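Nitska rotary table and two-arm plate cell: review after a slip fault

We bought the Nitska cell in March to take plates off a round green belt table and pass them to bins. The table is good. The white outer rim keeps plates on the belt, the hub is open at the top so the bearings can be reached, and warning labels sit where a hand might go. My complaint is with the grip monitoring.
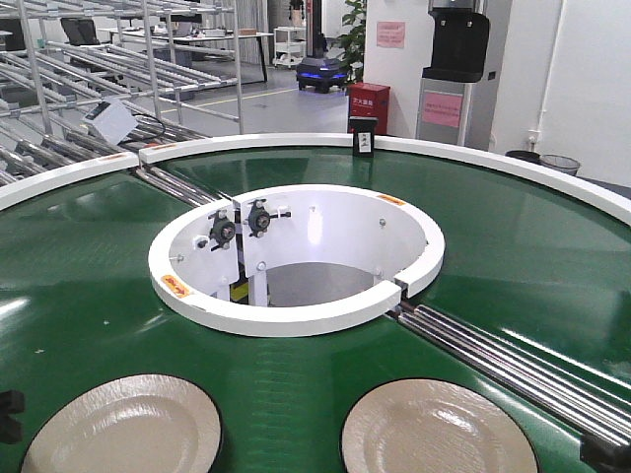

The fault first showed on a run of 370 plates. The right arm reported a closed grip, lifted, and lost the plate before the release point. The log recorded a completed transfer. We had 18 of these in that run, all on glazed plates, and the controller raised no alarm for any of them. Two broke on the floor outside the fence line we had marked, so I count this as a safety defect.

The cause is the closing check. As supplied, the software compares jaw position with a target and ignores motor current once the target is reached. A plate held by the lip of its rim passes that test as easily as one held at full depth.
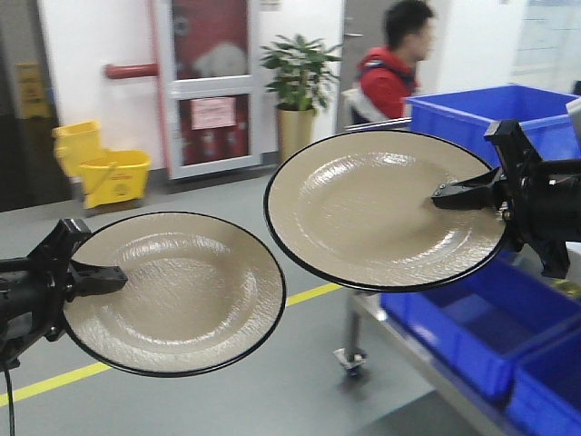

Both grippers holding plates by the rim.

Prukstead, who sold us the cell, sent a patch that samples current during the lift. It catches a full loss of grip and stops the arm. It does not catch slow rotation of the plate in the jaws. Lowering lift speed to 74 percent helped more than the patch did. Restart after a stop is also poor: the arm homes with the jaws closed, and the operator has to clear the fault twice. 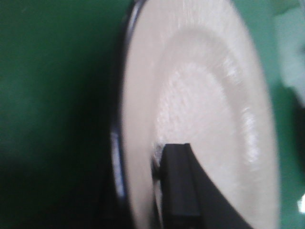 Viorica Rusu: We run the same cell and got the same false "complete" entries. Check your finger tips before you blame the software. Ours had worn smooth, and new ones cut the drops a lot. Agree on the restart, it needs fixing.

Tips were replaced before the second run and the false entries continued. Mechanical parts 4 out of 5, fault handling 2 out of 5.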